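Busco voces para el coro de los viernes en Samusora

Hola a todos los que habéis llegado hasta aquí, sea por el cartel de la panadería o porque alguien os ha reenviado el enlace. Llevo el coro de Samusora desde hace 5 inviernos y este año necesito gente nueva. Se nos han ido dos tenores a vivir fuera, las contraltos están en mínimos y el bajo que mejor afinaba se ha pasado al teatro (sin rencores, pero a ver si vuelve).

¿Qué cantamos? De todo un poco, la verdad. Habaneras, algún madrigal facilito, canciones de cine, una misa corta cuando me pongo pesada y mucho villancico en cuanto llega el frío. Este curso quiero montar además Ye, una pieza a cuatro voces que me tiene loca desde el verano: son dos páginas, se repite la misma melodía todo el rato y cuando entran los bajos se te pone la piel de gallina. ¡Prometido!

A quién busco:

Tenores y bajos, sobre todo. Si eres hombre, te gusta cantar en el coche y has pensado alguna vez en apuntarte a un coro, escríbeme hoy mismo.

Contraltos. Si siempre te han dicho que tienes la voz grave para ser soprano, bienvenida a casa.

Sopranos también, aunque de estas vamos mejor y puede que tenga que hacer una pequeña lista de espera.

Y una persona que toque el piano y quiera acompañarnos en los ensayos. Esta plaza va pagada: 30 euros por ensayo, más los conciertos, que se pagan aparte. No hace falta título de conservatorio, pero sí leer a primera vista con cierta soltura y no enfadarse cuando paro en mitad de un compás (paro mucho).

No hace falta saber solfeo para cantar. Casi la mitad del grupo aprende de oído con unas grabaciones que preparo yo en casa, voz por voz, y que os paso antes de cada ensayo. Lo que sí pido es constancia. Entiendo que la vida se complica, pero si faltas tres semanas seguidas en plena preparación de un concierto, lo notan los compañeros de cuerda más que yo.

Ensayamos los viernes de ocho a diez de la noche en la sala de arriba del Zaltar, el antiguo almacén de grano. Se entra por el patio y se sube por la escalera de la derecha. Traed una botella de agua y un lápiz, y una chaqueta fina para el rato del descanso, que solemos salir a charlar.

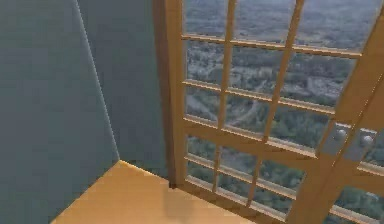 El primer concierto será en diciembre, en Doststead, junto con el coro de allí, que es bastante más grande que el nuestro y nos recibe siempre con una merienda espectacular. El teatro tiene 255 butacas y el año pasado se llenó, así que id avisando a la familia. Iremos en autobús y el viaje lo cubre la cuota.

La cuota, que me lo preguntáis siempre: 345 euros por el curso entero, con partituras y desplazamientos incluidos. Se puede pagar en varios plazos, y si ahora mismo te viene mal, lo hablamos tú y yo y buscamos la manera.

Las pruebas son muy tranquilas. Hacemos unas escalas, cantas lo que quieras (me vale el cumpleaños feliz) y me cuentas qué música escuchas. Diez minutos y listo. Podéis apuntaros con el formulario de esta misma página, indicando vuestro nombre, un teléfono y si tenéis idea de qué voz sois. Si no tenéis ni idea, poned «ni idea» y lo vemos juntos.

Un abrazo y a calentar la voz,
La directora del coro de Samusora
1 de noviembre de 2019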